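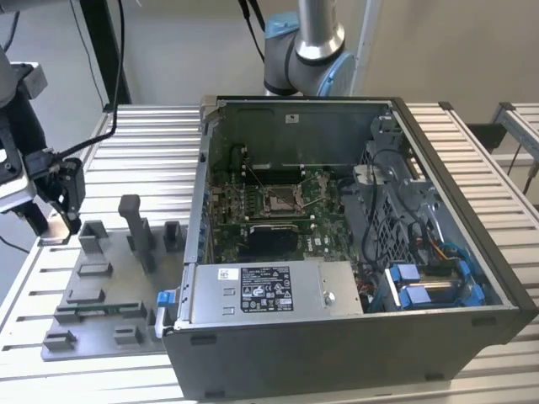 ## Tip 1: sort the tray before you book the arms

I've been trying the Vinivach bench service at the Sescombe workshop, where you bring a tired old desktop and two robot arms do the fiddly bits for you (bliss, if your hands shake like mine!). You pay for a 90 minute slot. My first one, in December, was half wasted on faffing with the fixture tray, so now I put the green circuit board stick in its long slot before anything else.

- Lay the tower on its side with the panel off, and tuck the cable bundles well clear of the CPU socket.
- Lift the socket lever yourself. They'll do it for you, but it eats into your time.
- Keep the panel screws in a jam jar. I lost 2 on the first visit and had to order more from Eynon.

The black two-finger gripper points straight down, and I do like having that on the job when it's a processor going in. Pins and thumbs don't mix.

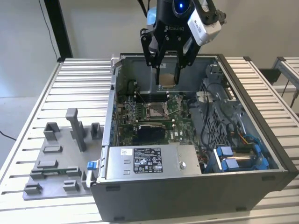

## Tip 2: check your chip before you leave home

Look up which processors your board takes, and write it on a bit of tape. I turned up with the wrong one once and it was 13 miles back to Enamham to fetch the other. Bring your own thermal paste too, as theirs is £16 a tube, and I thought that was cheeky. Otherwise I'd happily go again, and I've got my sister's old tower lined up next.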